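Home cooks and small children wanted for the Clulard Family Kitchen Study

How do small children learn to help with dinner? We'd love to find out, and we're looking for 55 families to show us! The Clulard Family Kitchen Study follows parents, grandparents and other caregivers as they cook ordinary meals with a child between three and six years old. You don't need to be a good cook. Burned rice and boxed macaroni are very welcome.

The study runs through July out of our playroom on Mornano Street, with most of the work done at your own stove. Each family keeps a simple kitchen diary, comes in for two play visits, and cooks one meal with us in the teaching kitchen next door.

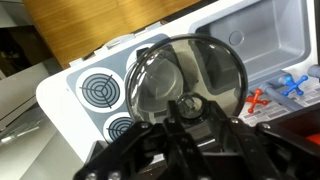

The diary is the part families tell us they enjoy most. We ask you to jot down a few lines after a meal: what your child wanted to do, what you let them do, and what went on the floor. Words matter a lot to us, so please write down what your child calls things. A clear round lid with a dark knob on top might be a "hat," a "window" or just "the top," and we want every one of those names, spelled however you like. Drawings count as entries too – tape them in.

Play visits last an hour. You and your child cook a pretend meal together, then we sit down with you for a chat while your child keeps playing or has a snack (tell us about allergies when you sign up, please). Brothers and sisters can come along.

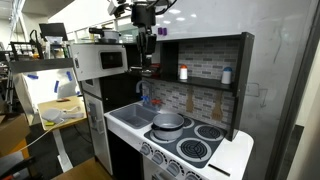
At the real cooking visit, you pick from four recipes and we supply the groceries. The recipes were chosen so there is something for small hands at every step, like tearing lettuce, stirring cold batter or washing beans. Before that, many children like to run through the meal in the playroom first, where a white toy microwave and a silver pot with a long black handle give them plenty to talk about. Then it's aprons on and over to the big kitchen!

Who can join

One adult and one child aged three to six, living in the same home at least half of each week. Any language is fine in the diary. You should cook at home three or more times a week, even if that means eggs on toast.

What you get

Each family receives $300, paid as $50 after the first play visit and $250 when the diary comes back. You'll also get a copy of the Iltumik recipe booklet, put together from dishes that families in our last study sent us. The bean soup is wonderful.

How to apply

Pick up a form at the Majumder Library front desk or at our office, Room 459. Tell us your child's age, what you cook most often, and which afternoons suit you. We reply to everyone, and places are filled as forms come in.

Posted February 16, 2023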